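Tengate Household Carrying Set: README

Contents of this folder

The folder contains short recordings of one small household job: a basket with fruit in it goes from the floor to a piece of furniture, or from the furniture back to the floor. We use the set for questions about how a container is held, how much it leans, and what happens with the thing inside. There are 379 recordings in this version. The older version had 300, and these are kept with the same numbers.

Things used

Basket. A small red plastic one with mesh sides and one handle over the top. We chose it because the content stays visible through the walls from most directions. It weighs very little, so even one piece of fruit changes how it hangs.

Fruit. A pear in most recordings. The color of the pear is not a label. Please do not sort the recordings by it, because the same pear can look more green or more yellow depending on the light and on the side which is turned up.

Furniture. A white unit, called "Olwood" in the file lists. This is only our short name for it. It has a drawer front low down, with a small dark knob. The drawer stays closed in all recordings of this version.

Floor. Light wood-look planks. The pattern has strong diagonal lines, and these gave trouble to one of our older scripts for finding the basket outline. See "Known problems".
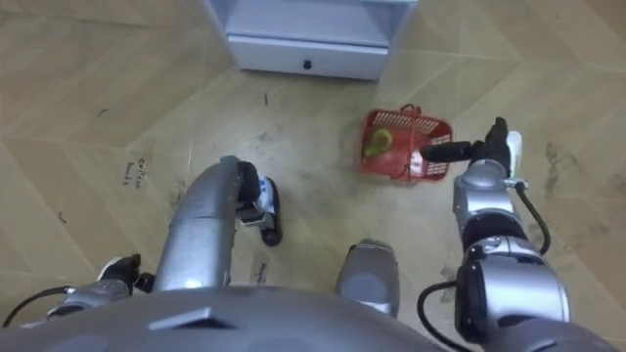
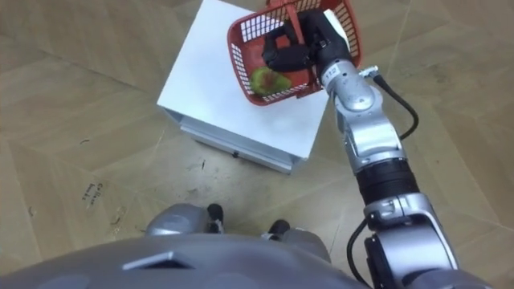 Tengate | Domestic Objects Team

How the job is defined

The start position of the basket is marked "floor" or "top". The end position is the other one. A recording is complete when the basket stands on its base and the handle is free. If the fruit leaves the basket, the recording is kept and gets the label "spill". If the basket stands but the fruit is pressed against one wall, we do not give any special label.

The time limit is 60 seconds. Recordings which reach the limit are marked "timeout" and they are not repeated.

Labels

start: floor or top
end: floor, top or none
content: pear, other or empty
lean: low, medium or high, judged by eye at the strongest moment
result: complete, spill or timeout

The lean label was given by 2 persons separately. When they did not agree, the higher value was taken. We know this makes the set a little too strict, and for the next version we would like to have a measured angle.

Known problems

The mesh of the basket makes small repeated holes, and the plank lines of the floor can be seen behind them. Automatic outlines are often broken at the lower wall. The outlines in the folder "dikau" were corrected by hand. The outlines in the folder "tedesco" come directly from the script and should be used only for comparison.

Strong light on the white top can hide its far edge. In these cases the label "top" was given from the full recording and not from one single picture.

In the older recordings the content label was sometimes missing. We filled it in during August from the written notes. If the notes were also missing, the field says "other", so please be careful when you count this group.

File names

Each name has the start position, the content and a running number, for example floor_pear_017. Numbers of removed recordings are not used again. The label table has the same names in the first column, without the file ending.

Changes in this version

Added recordings with start "top". Corrected spelling in the label table. The field "side" was removed, as it was filled in differently by different people and we could not repair it.

If you find a wrong label, please send us the file name and the label you suggest. Corrections are collected and go into the next version together.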